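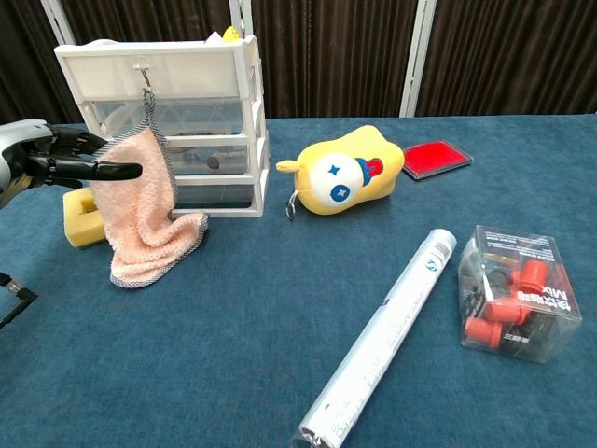
I finally got around to sorting the small stuff that had been drifting between the kitchen and the spare room since we moved to Rutherford in November. Towels, sponges, a plush toy, things that never had a proper place.

The white drawer unit has helped the most. I bought it for the bathroom in our old apartment and it didn't fit next to the sink, so it sat in a closet for two years. The drawers are see-through enough that I can tell what's in them without opening all three. I'm not labeling anything. I tried labels once and spent a whole evening on them, then moved everything the next week.

The hook was Yufang's idea. The peach towel has a fabric loop on it, and I had always folded it over the back of a chair, where it slid off. Now it hangs down the front of the drawers. It's a bit long and bunches up at the bottom. I may move the hook or I may just get a shorter towel. The checked border matches nothing else we own, but it's a soft towel and I'm keeping it.

Sponges are still a problem. I keep one yellow one out, the kind with a green scouring side, and the spares go under the sink. I found 25 of them under there, which is what happens when two people both shop for sponges.

The yellow plush with the star eye is staying too. I offered it to Gijs for his kids and he said they have enough.

Next is the hall closet. I have 297 photos from the old apartment to print or delete before I start on that, and I'd like to get through them before dinner.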